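Category: Events / Open Day / Speaker Materials

November
Prepared by the Visitor Program Office, Funska

Speaker notes: Opening talk for the afternoon open day, Sornmont building

Welcome and housekeeping (before the first slide)

Good afternoon, and welcome to Funska. On behalf of the institute, thank you for making the trip out to Sornmont. The talk will take 20 minutes, and the demonstrations begin directly afterward on the ground floor. Please keep your visitor badge on at all times. Coats and large bags should be left in Room 2205, which will be locked while the groups are downstairs and opened again at four.

(Pause here for latecomers. The doors at the back are heavy and will interrupt the first minute in any case.)

What the open day is for

Funska has opened its manipulation laboratory to the public every fall since moving into this building. The purpose is a plain one. A large part of our work is supported by public money, and the people who pay for it are entitled to see how it is done, including the parts that are slow. Visitors who expect a finished household machine should be told early in the talk that they will see research in progress. Say this clearly and without apology.

The laboratory currently runs two programs. Solell is concerned with the handling of soft goods: cloth, bags, wrapping, anything that changes shape when it is picked up. Deng is concerned with sorting mixed objects on an open surface. The two programs share equipment and, on days such as this one, a demonstration area.

Why cloth is difficult

A rigid object has a shape that the system can learn once and rely on. A cup is the same cup whichever way it is turned. Cloth has no such fixed shape. When a gripper closes on one point, the remainder folds, hangs or bunches according to its weight and the way it happened to be lying. The system must decide where to take hold, how high to lift, and when to let go, and it must make each of those decisions again as the cloth moves.

Putting a cloth into a container adds a further difficulty, namely the rim. Part of the cloth may go in while part remains outside. A person corrects this with the other hand and hardly notices doing so. For a single arm it is a separate problem, and it has occupied the Solell group for a good share of the past year.

(Slide 10. Leave it up while you speak. Allow people in the rear rows time to look.)
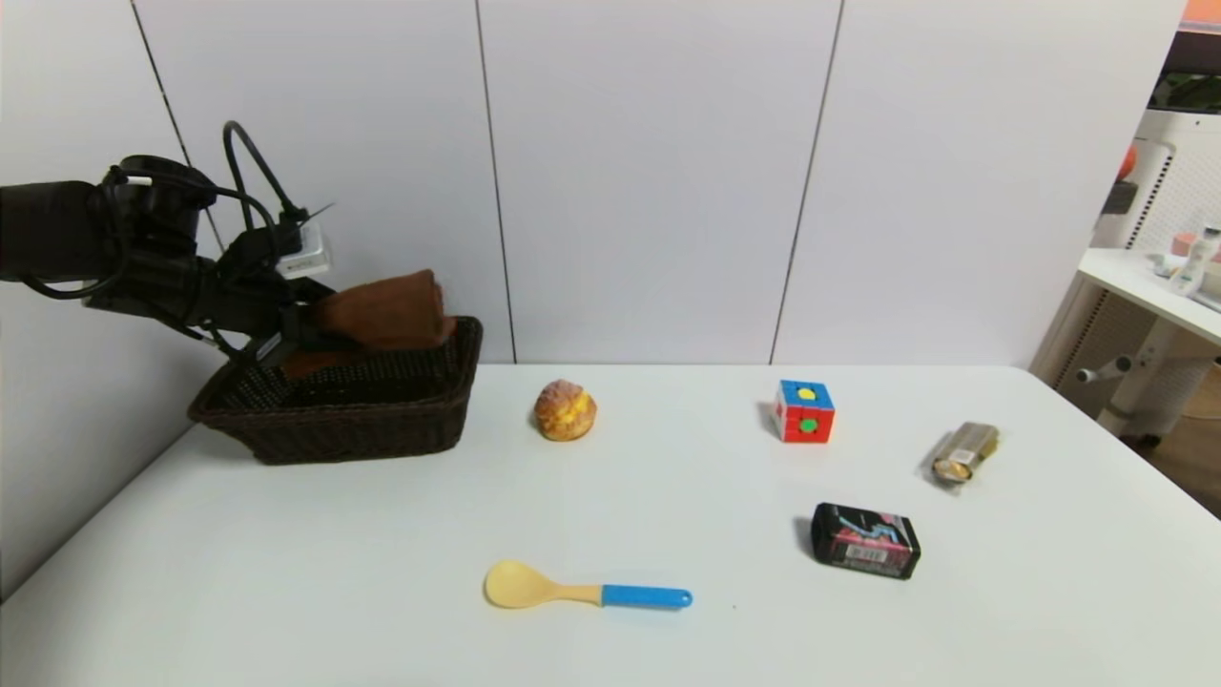
One visitor at last year's session objected that a basket was surely the easiest thing in the house to fill, and that a child of three could manage it. Another asked whether the institute would not do better to start with something useful, such as dishes, and leave the laundry until the end.

Both remarks deserve a proper answer, and they are likely to come up again. The suggested reply is as follows. A child of three has already spent three years handling blankets, sleeves and towels every day. The laboratory is attempting to give a machine some part of that experience in a much shorter time. As to usefulness, Solell was set up after discussions with care homes, where linens are moved, folded and put away at all hours. Dishes were considered. The homes we spoke with asked for help with linens first.

Mixed objects on the table

Explain that the demonstration tables are deliberately mixed. In this picture the brown cloth and the wicker basket share the surface with a cream puff, a puzzle cube, a boxed item and a plastic spoon. A home or a workplace seldom presents one object at a time, and a system trained only on a clear surface tends to do poorly elsewhere. This is also the point at which to introduce Deng, as the sorting work depends on telling such objects apart.

If time is short, drop the next paragraph and go straight to the arrangements.

The Deng group keeps a written list of the objects it uses and changes it every month. Food items are included because they are fragile and irregular. Wrapped items are included because shiny surfaces can be hard for a camera to read. Suggestions from the public are welcome, and a form is available at the front desk.

Arrangements for the demonstrations

Groups will be called by badge color. Each group may have up to 23 people, and this limit is set by the fire regulations for the ground floor. Visitors must remain behind the yellow line while an arm is powered. Children should stand at the front with an adult directly behind them. Photographs are permitted without flash.

Attempts may fail during the demonstration. The operators have been asked to let a failed attempt stand and to explain it before starting again. Please do not promise any particular result from the stage.

Questions will be taken in the lecture hall for ten minutes, and afterward at the tables. Questions about employment or student placements should be directed to the front desk. The green group goes down first, by the east stairs.

Last updated: November, 9:40 a.m.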